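3.2 What households keep, and where they keep it

Before we get to the numbers, it is worth spending a little time on the ordinary business of putting things away, which our participants talked about with far more feeling than we had expected.

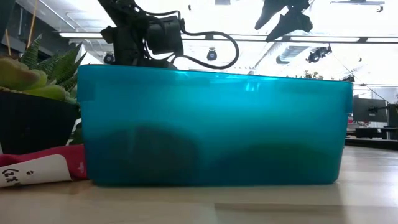 Figure 4. A translucent teal plastic bin on a light wood tabletop. Two dark shapes show through the front wall.

3.3 See-through and solid containers

Our survey drew 1265 usable replies from households in Lekodberg and the neighbouring township of Dilten, and we remain very grateful to everyone who filled it in (several people attached extra pages, all of which we read with pleasure). Of these households, 50 agreed to keep a storage diary through December, a busy month in most homes and a hard one for cupboards.

The question we kept coming back to was a simple one. When a person puts something into a container, how do they find it again? Rafferty and Keogh, in their earlier work on kitchen drawers, argued that people remember the place and forget the contents. Our diaries mostly agree with them, though tinted plastic seems to sit in a category of its own. A coloured wall like the one in Figure 4 lets a person see that a bin is in use, and gives a fair idea of the bulk of what is in there, without giving away much else. One diarist in Dilten called this "knowing there's a something", and we have borrowed her phrase – with her kind permission – for the rest of the paper.

Households with mostly solid containers labelled them more often, and went on labelling them well into the new year. Those who favoured clear ones hardly labelled at all. The tinted group fell somewhere in between and was the least consistent, with labels begun in a burst of good intentions and then left to peel. Egan has suggested to us that colour itself does some of the work of a label, so that "the green one" becomes a name everybody at home understands. We like this idea very much, but our diary form had no space for nicknames, and we can only pass it along to whoever takes up the subject next.

Age of the home made less difference than we had supposed. Shed and garage storage is treated separately in Section 3.5.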